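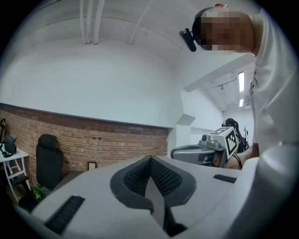
手持夹爪，白色外壳，中部V形框内为黑色蜂窝纹网垫

体育赛事运营 课堂讲义
第4讲 业余联赛的比赛日运行

上次没讲完的放在最后补。今天内容多，跳着讲，讲义上有的课堂上不一定全念，考试范围以讲义为准。

主线案例还是Clanby俱乐部，业余足球，男女各一支成年队，下面带青年梯队。主场Wullurel球场，登记容量1,079人，一侧有看台，另一侧只有栏杆和草坡。参加Pereyra杯和地区联赛。报名、名单、赛果都走Clutent系统。后面说“俱乐部”没特别注明就是Clanby，说“球场”就是Wullurel，说“系统”就是Clutent。

一、比赛日到底从什么时候算起

教材写从开门到清场。太窄。

实际要往前推到赛程确认那一刻。赛程一确认，场地、裁判、客队、医务、更衣室，全部开始倒计时。Clanby早年的做法是比赛前一晚才打电话问客队几点到，结果客队大巴到的时候青年队还在用更衣室。后来改成赛程确认当天就发“主场通知”，一页纸，客队、裁判、场地方各一份。

主场通知里要有：
开球时间，热身可以进场的时间
球衣颜色，主客都写，守门员单独写，备用颜色也写
停车，大巴走哪个门
更衣室编号，钥匙找谁拿
球场面层，能不能穿金属钉
医务点位置
当天联系人，一个，别写两个。写两个等于没有

最后一条考过。问为什么联系人只写一个，很多同学答“节约人力”，不给分。要答的是责任归属，以及信息不分叉。两个联系人各接到一半消息，谁都以为对方处理了。

往后也要延长。清场不算结束。赛果录入、红黄牌上报、伤情记录归档、场地损坏登记，这些做完才算。系统里赛果录入有截止，超时主队受罚，比分是多少都一样罚。

二、岗位

小俱乐部没那么多人，岗位可以合并，职责不能合并。这句话记一下。意思是一个人可以同时干两件事，但两件事在表上必须分开列，分别打勾。

比赛日负责人
总协调。不进技术区，不管换人，不跟裁判讨论判罚。手机保持畅通。Clanby吃过亏：负责人同时是替补门将，下半场真上去了，场边就没人管了。

裁判联络
接裁判，带到裁判更衣室，核对开球时间，送水，赛后送离场。很多学生觉得这个岗位是跑腿。重要性往往在赛后才看得出来，比分咬得紧、场边情绪不好的时候，裁判从球场走到更衣室这一段路最容易出事。路线要提前定，联络员陪同走，不与观众同一通道。Wullurel的问题是只有一条通道，解决办法见第五节。

客队联络
客队从下车到上车都归他。态度，态度，态度。客队领队问的问题基本固定：更衣室在哪，有没有热水，冰在哪，名单交给谁。提前准备好答案。

记录台
换人、进球、牌、补时。纸质记录和系统同时做，以纸质为底。为什么不能只用系统，网络。草坡那一侧信号差，记录台如果摆在那边经常刷新不出来。

场地
球门固定，角旗，划线，球网，备用球。备用球要充好气，每年都有人忘。

医务
至少有急救资质的人在场，急救箱当天检查，担架放在能看见的地方。救护车进场路线不准停车。这条没有商量，宁可推迟开球。

入口和观众
人数统计，禁带物品，引导。小比赛也要统计人数，登记容量是硬数字，超过就关门。有人说业余比赛哪来那么多人。Pereyra杯碰上同城对手就会有，后面案例讲。

广播
首发名单，换人，安全提示。不点评判罚，不放带情绪的音乐。广播员最容易越线，因为他手里有话筒，又往往是本队球迷。赛前给他一张能说和不能说的纸。

三、赛前流程

按顺序讲，时间点各俱乐部不同，自己写作业时自己定，但顺序不要乱。

场地先查。查完签字。查的内容：
面层有没有积水、坑、异物
球门是否锚固，摇一下，用力摇
球网有没有破洞，尤其是底边
线是否清楚，罚球点看得见
角旗高度，旗杆顶端不能是尖的
替补席有没有松动的螺丝
场边障碍物，广告板离边线的距离，训练用的移动小门有没有推走

移动小门单独说。训练完随手推到边线外，到比赛时还在那里，球员冲出界撞上去。查场地的人看习惯了就看不见。所以Clanby的检查表把它列成单独一行，还要写明停放位置。写位置比打勾有用，打勾可以闭着眼打。

然后是更衣室。先查裁判的，再查客队的，最后主队的。顺序不要反。查水、灯、锁、地面。青年队用过的更衣室一定要重新打扫，泥。

然后球衣颜色核对。裁判到了以后当面看实物，不要靠说。深蓝和黑，傍晚开球灯光下分不清，口头上都说“没问题”，站到场上才发现有问题。守门员颜色跟裁判撞的情况比想象多。

名单。客队交名单，主队交名单，系统里提交，打印，双方领队签字，裁判收一份，记录台留一份，广播抄一份。名单交了以后热身受伤要换人怎么办，看赛事规程，别凭经验。Pereyra杯和地区联赛的处理不一样，这个下周小测会考，自己去把两份规程里相应条款找出来对一下。

资格核对。停赛球员谁来查。规程一般写俱乐部自己负责，系统会提示，但提示有延迟，上一场的牌如果对方录入晚了，系统里他还是“可出场”。所以俱乐部要有自己的停赛台账。纸的也行，表格也行。出了问题推给系统是没用的，申诉基本不支持。

开门。入口人员到位以后再开，反过来就是事故。先开门再找人站岗，前面进来的人没有统计，后面数字全是错的。

赛前碰头会。短，站着开。负责人把当天特殊情况说一遍：天气，对手，有没有预计的大人流，通道变化，谁临时缺席由谁顶。每个岗位复述一句自己的撤离职责。别搞成长会，开长了大家回到岗位已经晚了。

四、比赛进行中

负责人站哪儿。能同时看到技术区、入口和医务点的位置。Wullurel是看台靠入口那个角，站在那里三处都能看到，草坡看不全，所以草坡另放一个人。

技术区。教练和替补的行为归裁判管，但技术区外的人归俱乐部管。家长、朋友、上一场踢完没走的青年队员，慢慢就聚到替补席后面了。每个半场开始前清一次。口气要好，站位要坚决。

对裁判的辱骂。观众席上的，主队有责任处理。流程：先靠近，再提醒，再警告，再请出。每一步都记时间。很多俱乐部跳过前两步，直接去赶人，场面反而炸。也有俱乐部永远停在第一步。裁判若主动要求处理，不讨论，马上执行，有意见赛后写报告。

讲一下为什么业余赛事要把这个当回事。裁判流失。新裁判带的多是青年组和低级别比赛，场边离得近，没有安保，喊的每句话都听得清楚。做一两个赛季就不做了，下面断档，上面自然也没人。俱乐部抱怨派不到裁判，有一部分原因在自己场边。期末论文可以选这个方向，材料不难找，可以去地区联赛旁听几场，自己记。

伤病。裁判示意以后医务进场，没有示意不进，头部受伤例外情况看规程。疑似脑震荡，下场，不再上场，教练说了不算，球员自己说了更不算。记录台写下时间和处置。家属要进场，由一个人接待，别让他们围着伤员。

恶劣天气。雷，暂停，人员进室内。暂停由裁判决定，但疏散由主队执行。草坡上的观众往哪里去，要提前想好，看台顶棚下面不算室内。Clanby的预案是活动室加停车场车内，广播词提前写好念就行。临场编广播词的结果是越说越乱。

补时和延长。记录台只记录，不对外报补时以外的判断。广播员问“还有多久”，答案是看裁判。

中场。短，但事情多：
裁判送水，问一句有无需要
入口人数汇总报给负责人
技术区清人
球网再看一眼
小卖部排队不要堵住救护车路线
最后这条每学期都有人觉得好笑，去现场看过就不笑了

五、Wullurel的通道问题（课堂讨论题）

现状：更衣室在看台后面，球员、裁判、观众出来都经过看台侧面同一条通道。没有钱另修。

学生历年给的方案，抄几个：

A方案，时间错开。终场后先请观众在原位等，裁判先走，再走客队，再走主队，最后放观众。优点不花钱。缺点要广播配合，要观众配合，输球时最难配合。

B方案，空间隔开。用移动围栏把通道纵向分开，一半给参赛人员。缺点是通道窄，一分开疏散宽度可能不够，消防那边要先问。很多同学漏掉这点，直接扣分。

C方案，绕行。裁判从草坡一侧绕到后面。路远，晚上灯不够，下雨滑。有同学说派人打手电陪着走，我给了一半的分。

Clanby目前用A，加上在通道口站2个人。效果大体可以，Pereyra杯主场那次出了岔子，下面讲。

讨论时注意，别只评价方案好坏，要写清楚谁在什么时刻做什么动作。“加强管理”四个字在这门课里等于没写。

六、案例：Pereyra杯主场

背景。一月的杯赛，对手同城，傍晚开球。Clanby预计人会多，但按平时的岗位表排的人。

经过，按时间顺序：

开门时入口只有一个人在统计。客队球迷集中到达，队伍排到了大巴要走的门口。客队大巴在外面进不来，客队在路边下车走进来的，领队很不高兴，后来报告里写了。

球场检查做了，表也签了。热身时发现一侧球网底边开了，临时用扎带补。开球推迟。推迟的消息广播没有及时播，看台开始起哄，起哄对象是裁判，裁判其实跟这事没关系。

上半场正常。

中场，入口报上来的人数和负责人自己估的差很多。重新数来不及。负责人决定关门不再放人。这个决定是对的，哪怕事后证明没有超。数字不可信的时候按最坏情况处理。

下半场有一次点球争议。草坡那侧有人翻过栏杆，没进场地，站在边线外骂助理裁判。草坡那个岗位的人当时被叫去帮入口了。裁判暂停比赛，要求主队处理，处理完恢复。

终场。按A方案应该请观众原位等。广播员在放音乐，没念词。观众往通道走，裁判也以经到了通道口，碰上了。没有肢体接触，言语很难听。

赛后。裁判报告、客队报告、主队报告三份，三份的时间对不上。主队那份是第二天凭记忆补写的，现场没人记时间。

处理结果不展开，讲了也容易让大家只盯着罚了什么。看环节。

分析框架，用上节课那张表，四栏：触发、缺口、谁能补、什么时候能补。

球网：触发是底边开裂。缺口，检查表有“球网”一行但没写底边。谁能补，场地岗位。什么时候，赛前检查。后来表改了。

广播：推迟没播，终场没播词，同一个岗位两次。缺口，没有人负责告诉广播员。注意，广播员坐在看台最上面，看不到通道，也听不到负责人喊。改进，负责人和广播员之间必须有直接通讯，对讲机或者电话都行，定一个，赛前试。

草坡岗位被抽走：这个最典型。入口忙，从别处抽人，看着合理。抽走的时候没告诉负责人。规则改成：换岗要负责人同意，抽走以后原岗位的职责必须点名移交，没人接就不抽。

入口统计：一个人一个门，人流集中就失效。改进，杯赛和同城对手单独一套岗位表，不沿用平时的。

时间记录：记录台本来有钟有笔，但只记比赛内容。改进，加一页“场外事件”，谁报过来都写，时间加一句话，够了。

大家自己想一个我没列的。提示：大巴。

七、赛后

顺序：
裁判离场
客队离场
观众清场
医务确认没有待处理的伤员
赛果录入
红黄牌核对
场地复查，损坏拍照登记
更衣室检查，遗留物品
场外事件页归档
负责人短会，或者群里一句话汇总，有事说事

赛果录入要跟裁判的记录对过再提交。牌的球员号码最容易错，6和8、1和7，雨天手写看不清。提交后修改要走申请，很慢，期间停赛计算会乱。Clanby的规定是录入一个人，核对另一个人，两个都签。

报告写法。只写看到的、听到的、时间、位置。不写“裁判明显偏袒”，不写“对方素质低”。形容词全删掉再看一遍，剩下的就是报告。原话如果要引就引原话，包括脏话，别改成“使用不文明语言”，处理机构需要知道说的是什么。

报告谁写。亲历的人写，负责人汇总，不要由负责人代写。当天写完，睡一觉记忆就变了。

八、补上次没讲完的：赛程冲突

快速过。

Wullurel一块正式场地，男队女队青年队都要用，冲突是常态。优先级怎么定，每个俱乐部应该有成文规则，很多没有，靠谁嗓门大。长期下来吃亏的往往是女队和最小的青年组，时间总被挪到最差的时段。评估一个俱乐部是否公平，调一个赛季的改期记录看看谁被改得最多，比看宣传册管用。

Clanby现在的规则，摘要：
已经在系统里确认的比赛优先于未确认的
杯赛重赛优先于友谊赛
同级别的比赛，上次让过的这次不让
青年组不得排在晚间
改期必须书面，写明理由和提出方

第三条执行起来需要台账，没台账就是空话。跟停赛台账同一个道理。

场地养护也要占时间。天然草连续使用会坏，尤其冬天。一场接一场，排得满满的，到赛季后半段球门区全是泥，然后延期，然后挤在一起补赛，更坏。排赛程时养护时段先占住，写进日历，和比赛同等对待。有学生问能不能在养护时段安排“轻量训练”，不能，没有轻量这回事，球门前面站着练传中的地方恰恰最伤。

临时取消场地的决定权。谁看场地，几点看，看完通知谁。看得太早，可能雨停了还能踢；看得太晚，客队已经上路了。折中办法是定一个初判时间，一个终判时间，初判有疑问就先告诉客队“有可能取消”。裁判到场后最终能否比赛由裁判定，主队不能替他定，也不能拿“客队都来了”去压他。

九、作业

选一家你能实地去看的业余俱乐部，项目不限，足球篮球手球都行，看一个完整比赛日。注意是完整，开门前到清场后，只看比赛那一段的退回。

交2样东西：
现场记录，时间加事实，手写拍照也可以
一张改进表，按触发、缺口、谁能补、什么时候能补来填

去之前跟俱乐部打招呼，说清楚是课程作业，别偷偷去。不拍未成年人，青年组的比赛不要拍照。不要在现场给人家提意见，更不要进技术区和裁判更衣室。如果对方请你帮忙可以帮，但是记录里注明，你当时在帮忙，看到的东西会不一样。

常见扣分点：
写了大段俱乐部历史，没用
岗位写名字，要写职务
改进措施没有时间点
把裁判判罚对错写进来。跟本课无关，你觉得点球该不该给都别写
表格里全是“加强”“完善”“提高”
把Clanby的岗位表抄过去换个名字，看得出来

评分：记录和改进表各占一半。记录写得粗，改进表一般也好不了，从记录开始下功夫。

十、术语，自己对一遍

主场通知：赛程确认后主队发给客队、裁判、场地方的书面信息
技术区：替补席及其前方划定范围
场外事件：比赛规则以外、与安全或秩序有关的事件，含观众、设施、天气、交通
初判和终判：场地能否使用的两次判断
台账：连续记录，能追溯到谁在什么时候写的。一张临时纸条不叫台账
登记容量：球场获准容纳的最大人数，包括站席，工作人员算不算看许可文件，别想当然

阅读：讲义包里Pereyra杯规程的“主队义务”和“名单”两部分，地区联赛规程的对应部分。下次课前读完，小测在开头，迟到不补。第五节的讨论题按小组交，每组一页，写上组员学号。

下次讲志愿岗位的招募和培训，还有青年赛事的看护要求。带上这份讲义，第二节的岗位表还要用。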